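Tabletop refinishing: speckled laminate gone dull, polish or leave it

Forum index > Furniture and Surfaces > Care and Repair

grotus_36
Joined in October
Posts: 16

I have a round laminate kitchen table, red with small flecks, bought used. The gloss is gone in a ring where plates sit. Outside the ring it still reflects a window clearly. Cleaning with dish soap and then with a 1:3 mix of white vinegar and water made no difference. Is there a way to bring the gloss back without coating the whole top?

kerslake_m
Posts: 1,000

Depends on what is dull. Residue sits on top of the surface and comes off. Wear is in the surface and does not. Put a drop of mineral spirits on a cotton swab, rub a spot the size of a coin, wait until it dries and look at it under a lamp held low. If the spot is brighter than the area next to it, you have wax or old polish. If it looks the same, the melamine layer is scratched.

Stop using vinegar either way. It won't remove wax and it does the metal edge trim no good.

tuhiwai_bench

I would skip the solvent and go straight to a plastic polish. The kind sold for headlights works on laminate. I did a counter with it and the haze was gone in one pass.

kerslake_m

Gone for how long? Those products often leave a film that fills the scratches. Wash it a few times and the haze comes back.

tuhiwai_bench

It has held up since spring. It is a counter in a laundry room, so I admit it sees less washing than a kitchen table.

grotus_36

Did the swab test Sunday at three spots, two inside the ring and one outside. No change at any of them, so I take it as wear. The scratches are very fine and run in every direction. I can't feel them with a fingernail.
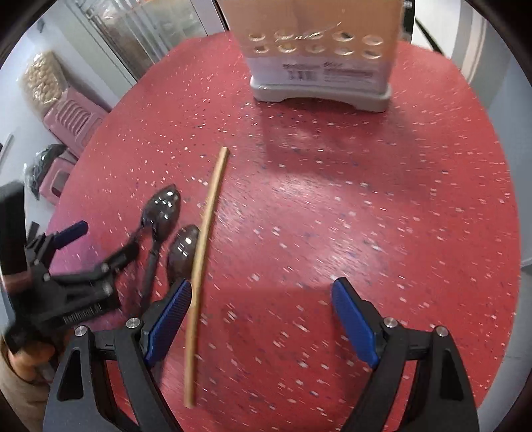 The pattern does not look worn through anywhere. The flecks are as sharp in the dull ring as they are near the rim, so I assume the decorative layer is intact and only the clear layer above it is affected. I would like to keep it that way.

Boluser

That is the right assumption, and it is the reason to leave abrasives alone. The wear layer on most decorative laminate is very thin. With a cutting compound you have no way to measure what is left, and once you reach the printed paper there is no repair short of a new sheet.

A paste wax made for countertops will even out the sheen. It is temporary and it can be taken off again. Thin coat, buff when hazy, repeat when it looks dull.

tuhiwai_bench

Headlight polish is not a cutting compound. The grit is much finer.

Boluser

It is still grit. Finer grit removes material slower – it does remove it. On a solid plastic I would agree with you.

kerslake_m

Agree with Boluser on the wax, with one reservation. Wax marks under a hot mug. If the table is used for meals every day, use placemats or accept the ring. I have left mine dull.

grotus_36

Placemats are fine. I will wax one quarter of the top first and compare after a month of normal use.

Boluser

Mark the boundary with low-tack tape and take the tape off before you buff, otherwise you get a ridge of wax along the edge. Wipe with mineral spirits first and let it dry overnight.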